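Platte 12

Der Auftrag kam von Valevex und umfasste eine Seite. Objekt: Eingangshalle der ehemaligen Kuranstalt Utstead. Gegenstand: Bodenbelag, Marmor, polygonal verlegt, poliert. Leistung: Bestandsaufnahme, Bewertung der Verfärbungen, Empfehlung. Abgabe bis September. Die Gutachterin unterschrieb, fuhr hin und stellte ihre Tasche neben die Tür.

Zuerst die Fugen. Sie waren schmal und etwas dunkler als der Stein, sie liefen schräg, und es gab in der ganzen Halle keine zwei, die parallel lagen. Der Plan des Verlegers im Maßstab 1:100 war erhalten. Er verzeichnete 1029 Platten, jede mit Nummer und Umriss. Die Gutachterin kontrollierte die Nummern von der Treppe aus und hakte ab. Für eine Reihe brauchte sie bis Mittag, wobei das Wort Reihe bei diesem Verband unzutreffend war. Sie schrieb im Protokoll »Zug« und erläuterte den Begriff in einer Fußnote.

Der Stein war weiß bis hellgrau, die Aderung wolkig. Zum Fenster hin nahm der Glanz zu. Das war mit dem Lichteinfall zu erklären und erforderte keine Maßnahme.

Platte 12 war anders. Graublaue Flecken, links oben ein Bereich in Beige und Rostbraun, fleckig. Die Gutachterin legte das Lineal an und notierte die Lage. Als Ursachen kamen in Betracht: Eisenanteile im Gestein, eingedrungenes Wasser, ein Gegenstand aus Metall, der lange an dieser Stelle gestanden hatte. Die Akte enthielt dazu ein Blatt. Am 7. Mai, Jahr unleserlich, hatte die Verwaltung die Firma Terkska gebeten, die Platte auszutauschen. Terkska bot den Austausch für 300 an, Währung nicht genannt. Darunter stand in anderer Handschrift: Bleibt.

Eine Begründung fehlte. Die Gutachterin suchte sie in den übrigen Ordnern und fand Rechnungen über Bohnerwachs, ein Verzeichnis der Fußmatten und den Schriftwechsel über eine Standuhr des Fabrikats Yammine, deren Gewicht für den Hallenboden als unbedenklich eingestuft worden war. Der Aufstellort war nicht angegeben.

Sie ging zurück und kniete sich hin. Nach ihrer Erfahrung ließ sich Rost in Marmor mit einer Kompresse aufhellen. Das Ergebnis war selten vollständig, und die Politur litt. Auf dem Formular gab es drei Felder: Reinigen, Ersetzen, Belassen. Für jedes Feld lag ein zulässiger Grund vor.

Sie las das Blatt noch einmal. Die Handschrift war gleichmäßig, der Punkt hinter dem Wort kräftig gesetzt. Dann kreuzte sie das dritte Feld an und trug unter Bemerkungen ein: Entscheidung liegt vor.

Bis zum Abend fehlte ihr noch der Zug an der Garderobe. Sie verschob das Kniekissen, spitzte den Bleistift und fing bei der Wand an.
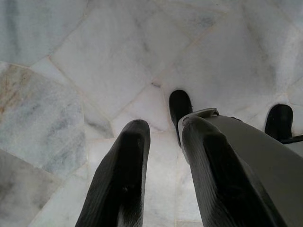 Dort waren die Fugen fester als in der Mitte der Halle. Sie vermerkte es und schaltete die Lampe ein.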